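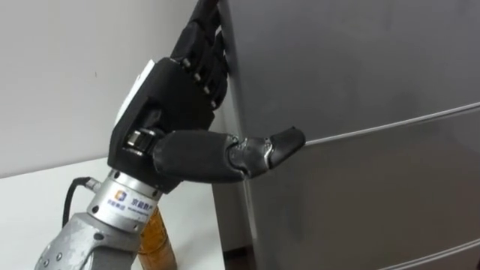 Re: [cabin-owners] Cleaning fee for short stays

Sidra Arain wrote:
> We charge 45 a night and a 300 deposit at the Martinelli place.
> Guests staying one night keep complaining about the cleaning
> fee. Does anyone fold it into the rate? Also, how much notice
> do you ask for if they cancel?

Sidra,

I dropped the separate fee in June and raised the nightly rate to cover it. The minimum is now 2 nights, and that did more for us than the pricing did. One-night bookings were mostly people passing through on a Saturday, and the laundry cost the same either way.

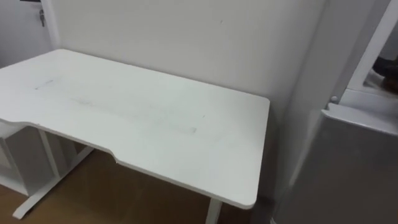
On cancellations, I ask for 24 hours in the off season and a full week in summer. It's in the booking email and again in the check-in note. I've kept a deposit once, for a broken window at the Galtari cabin, and the guest didn't argue.

Check your listing after you change the rate. Mine showed the old fee for over a week, and I had to refund two people.

I can send you my house rules if you want something to start from.

Ketill Hjaltadóttir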